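The Vase Can Wait

My mother-in-law believes the robots are coming for her ironing, and she would like to know what's keeping them. She asked me again in February, over a basket of pillowcases, in the tone she uses for late trains. I write about machines for a living, so she considers me partly responsible.

I told her what I tell everyone. They can do the ironing, provided you define "do" and "ironing" carefully, clear the room, and keep your evening free.

I have been hearing that the household robot is nearly here for as long as I have been old enough to own a house. It used to be nearly here in a cartoon apron. These days it's nearly here in a fundraising deck. A company called Indolance sends me its newsletter, in which a smiling couple drinks coffee while something off to the side deals with the dishes. We never get a good look at the something. We get a very good look at the coffee.

So let me pick a chore easier than ironing. Flowers go in a vase. My nephew could do it at three, and did, with other people's flowers.

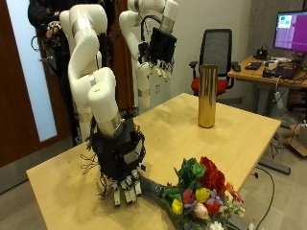
Think about what that job asks for. You have to pick up a bundle of stems without crushing it, and the bundle is a different shape every time you touch it. The heavy end is the pretty end, so it droops. Then you turn the whole thing upright and get every stem over the rim of something tall that will tip over if you bump it. One stem always catches on the outside. You and I poke it back in with a finger while talking about something else. For a machine, that stray stem is a research topic, and a person could spend a good part of a degree on it.

The arms have been fine for years, by the way. Factory arms will put a bolt in the same spot until the building falls down around them. The trouble lives past the wrist. A hand has to be strong and small and full of feeling all at once, and every one of those needs a wire, and the wires have to go somewhere. Look at your own hand and admire the cable management.

People who sell robots don't like to talk about hands. They prefer to talk about brains, which improve every few months and photograph as a glowing blue sphere. Pak-hei Pan, an old friend who repairs packing machines and has the knuckles to prove it, puts it in terms of cats. A cat is plenty smart enough to load a dishwasher, he says. Look at its paws.

I don't think he's right about the cat, but I've used the line at dinner ever since.

Then there is the mess. Demos happen on clear tables. Life happens on the other kind, where the thing you want is under a cloth, next to a box, on top of a cable that belongs to something you threw out. We don't see this as a problem because we don't see it at all. I can find my keys on my kitchen counter by feel, and I could not draw you that counter if you paid me. A machine has to take the whole heap seriously. It can't know in advance that the foil doesn't matter and the pen does. 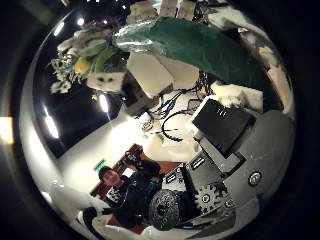

What about the shop floor?

This is where the optimists retreat once you've beaten them out of the kitchen, and they have a point. A workshop has no toddlers and fewer throw pillows. Parts come in known sizes. You can move the bench to suit the machine, which my mother-in-law will not permit in her dining room.

Even so, it's less settled than the brochures make out. I spent a morning at Plostbridge, where they put together pumps for garden fountains, and asked the line lead, Yee-man Yen, which job she would hand over first. I expected lifting. She said she'd hand over picking up a washer that had landed flat on the floor, and that she would pay 4,000 dollars out of her own pocket for a machine that could do it in 5 seconds without knocking over the tray. She had seen one try. It had taken 60, and she had gone and had a coffee.

I find it hard to be snooty about the 60 seconds. It's a washer. It's flat. I have lost fingernails to washers. But she has a line to run, and the line doesn't hand out marks for effort.

A lot of shop work turns out to be holding. You steady one thing so that something else can happen to it, and you lean in a bit more when it starts to slip. We don't even have a good verb for it. Ask a worker what her left hand does all day and she'll have to stop and check. It braces, it nudges, it keeps the lid from rolling off the bench. Getting a machine to do that means teaching it the half of the job that never made it into the manual, and padding the fingers only gets you so far.

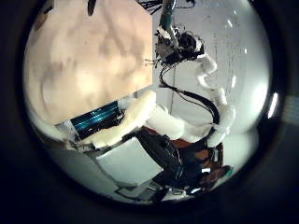

Wiremu Whitcombe thinks I'm being a snob about all this. His argument, made to me at length over the phone, is that I keep grading the machines against a person on a good day. Grade them against the job not getting done at all, he said, and a slow robot looks pretty decent. He doesn't care whether it takes two hours to clear the table. He'll be asleep.

It's a better argument than I wanted it to be. The dishwasher is slower than I am, it's noisy, and it has opinions about bowls, and I would fight a man in the street to keep it. We gave up on speed the day we bought it. What we wanted was to leave the room.

But leaving the room is the very part that isn't ready. My dishwasher has never dropped a plate from shoulder height. It doesn't need me nearby in case it gets confused by a bouquet. Every home robot I've been shown came with 2 people standing next to it, both very pleasant, both watching it the way you watch a child with soup. If Wiremu wants to sleep through the cleanup, those two will need somewhere to sit.

So my answer is still "yet," and I lean on the word a little harder than I did a few years ago. I expect a machine to put flowers in a vase in somebody's actual home, unsupervised, before I retire. I expect washers a good deal sooner, and Yee-man's money should be safe until then. Ironing I'm not prepared to discuss. A fitted sheet is beyond most of the adults I know.

I passed this on to my mother-in-law, who listened politely and asked if that meant I was free to do the pillowcases. They took me most of the afternoon.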